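我家民宿的常见问题（床品和洗衣篇）

大家好，我是 Ingegerd Granström，在 Ellden 开一家小民宿，一共 5 间房。来信里问得最多的竟然不是早餐，是床单！干脆写在一起，省得我每次翻旧邮件。

床单多久换一次？
每位客人退房后都换，这个不用操心。住得久的话，中途想换就在门口的小本子上写一笔，我早上看到了就拿新的上去。颜色嘛，各房间不一样，我偏爱绿色系，耐看，也不会像纯白那样照得人睡不着（个人偏见，哈哈）。 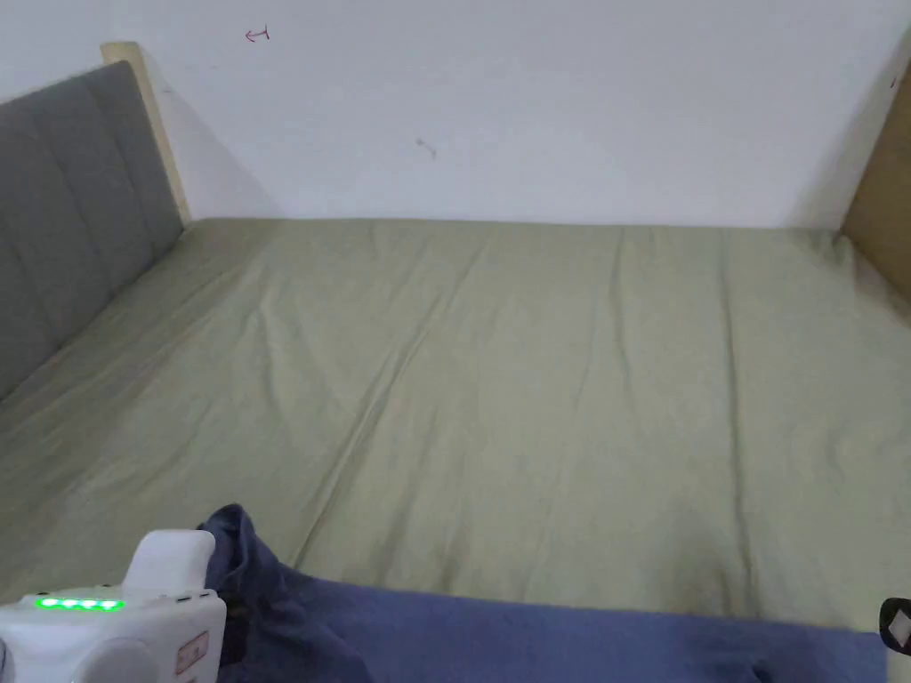

可以用洗衣机吗？
可以呀，在楼下 Strömberg 那间小屋里，一次 50 克朗，投到铁罐里就行。晚上十点以后请别开，隔壁 Gunvor Öberg 睡得早，墙又薄。洗衣液我备着，无香型的，自己带也没问题。

衣服洗完晾哪里？
天好就晾院子，四月风大，夹子多用几个。下雨晾阁楼，那里有暖管，一晚上差不多就干了。

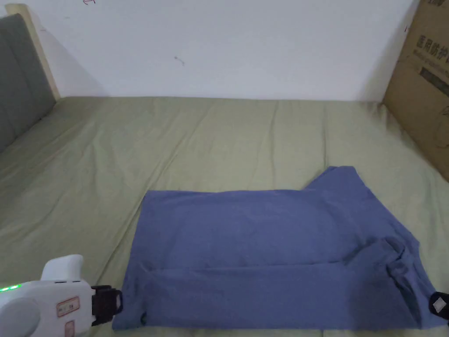

行李太多、柜子太小，这个抱怨我收到过好几回，我认！房子是 1729 年的，墙歪，定做柜子贵得吓人，2015 年翻修时只塞得下窄窄一条。我自己的办法是少挂多叠，像这件蓝色T恤，叠成大致的长方形就能摞进抽屉，袖子那头皱一点也无所谓。厚外套请挂走廊，那边钩子多。

能带自己的枕头或被子吗？
当然能。我妹妹走到哪儿都抱着她那只荞麦枕，我完全理解。被子是单人尺寸，怕冷的话柜顶还有毛毯，随便拿。

东西落在房间了怎么办？
写信给我，说清楚哪间房、什么东西。找到了我就寄，邮费你出。袜子只有一只的话……也寄，你愿意付钱就行！

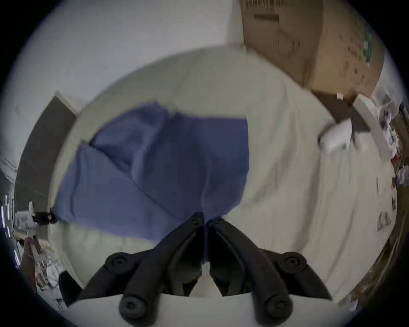

床上的一团蓝色布料，松松地摊着，有些褶皱。

怎么订房？
直接发邮件，或者在 Takik 上留言，我晚饭后统一回。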